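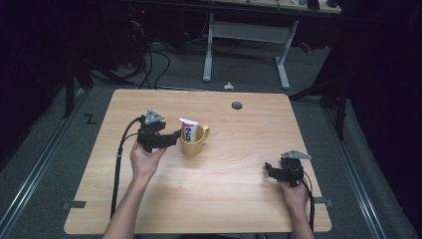
The second volume is where one reader gave up on Vemgate, and her letter said so in a single line: too many new people, not enough harbor. Plenty of others seem to agree with her. Sales counters and library holds both tell the same story, with the first book passed around until the spine goes and the second sitting there in good condition.

I read the two back to back in November, and I think the letter is half right.

For anyone coming in cold, Vemgate is a comic about a ferry town where the dead are allowed back for one night each winter, provided somebody meets them at the dock. The first volume ran 90 pages and stayed almost entirely on that dock. A widow waits for her husband and he gets off the boat annoyed with her. They argue about a roof. It is a small story and very sad, and Hirvonen, the publisher, sold out of it before spring.

Volume 2 is 199 pages, and it leaves town. Most of it takes place inland at Canden, where a radio station has started broadcasting interviews with the returned dead. The station has sponsors. It has a call-in hour. By the middle of the book the whole country is listening, and ghosts are being booked ahead of time like dinner guests.

This is the part I had trouble with. I can believe in a ghost who complains about a roof. I had a harder time believing that an entire country would hear proof of an afterlife and then argue mainly about the host's manners. The book needs some character to be frightened or to start a church, and it takes until the last chapter for anything like that to happen.
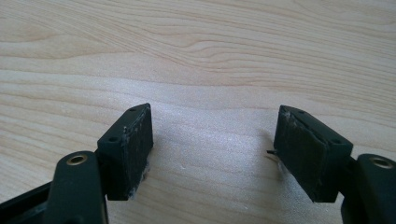
Deborah Lusk

What the letter leaves out is how good the quiet scenes still are. The widow is back for two chapters, and they are the best in the book. She has been asked to come on the radio and she keeps not answering. There is a long sequence of her doing ordinary jobs around the house while the phone rings, eleven panels without a word in them, and then she unplugs it and makes soup. I went back to that sequence more than any other.

The art has changed too. The first volume was done in gray wash with blue for the water. Canden is in full color, and the artist clearly enjoyed it, especially the studio at night. The lettering is smaller than it was, though, and the call-in pages are crowded enough that I lost track of which caller was speaking.

Then there is the movie. Istholm, the production company, has adapted only the first book and kept it to 90 minutes, with no sign of the radio station at all. I saw an early cut. It is slow in the right places and the dock looks cold. People who loved volume one will be happy with it, and people who have never picked up a comic will be able to follow it.

Whether that helps the series is another matter. The second book ends with the boat arriving at the wrong time of year, full of people no one has come to meet. A third volume has to deal with that, and it has to go back to the harbor to do it. I'd like to see the radio station closed by then, or at least off the air for a few chapters. The widow's phone should stay unplugged.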